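Last updated 31 December 2025

# Handling rules for the hand-held gripper, paper goods edition

We wrote these after the Skekberg bench went through 2,000 cups and kept 53 usable recordings. The gripper was fine. The rules, such as they were, lived in one person's head, and that person was on vacation.

They apply to anyone picking up a gripper at Sterkthorpe or Skekberg, including people who have "done this before."

## Before you pick anything up

1. Check both fingers for wobble. If a screw turns by hand, tighten it and start your log again.
2. Wipe the finger faces with a dry cloth. Spray cleaner leaves a film, and paper cups will tell you so by sliding onto the floor.
3. Open and close the gripper 9 times with nothing in it. Yes, all 9. The Adus logger uses those strokes to set its zero, and it does not give credit for enthusiasm.
4. Route the cable behind your work. Leave enough slack to reach the far side of the table, then stop leaving slack.

## Gripping

Close until the fingers touch, pause, then close a little more. Paper walls fold long before they complain. If you see a new crease, the grip was too hard, and the cup goes in the scrap bin with its number written in the log.

Keep the fingers level with each other. A pair that lands at different heights will twist the cup as you lift, and the recording will faithfully teach that twist to everything downstream.

## Stacks

Nested cups get their own section. They earned it.

- Grip near the top of the stack if you're separating cups, lower down if you're moving the whole thing.
- Never squeeze across a rim. Grip the wall.
- One stack in the work area at a time. Spares wait on the shelf. 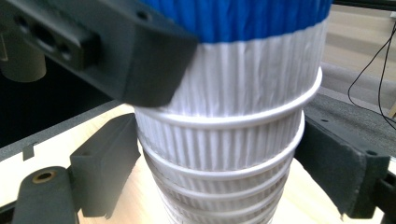

- If two cups come away when you wanted one, finish the motion, put them down and mark the run "double." Don't shake the extra one loose on the recording. We have 40 clips of people doing this and they all look like bartenders.

## Logging

Write the entry right after the run. The Valentini sheet has a column for operator, object, result and notes. "Weird" is not a note. "Slipped on second lift" is.

Failed runs stay in. Deleting them makes your numbers prettier and the January review longer - we check the stroke count against the sheet.

## Putting it away

Fingers open, cable coiled, scrap bin emptied. Leave the gripper on its hook, where the next person will look for it first.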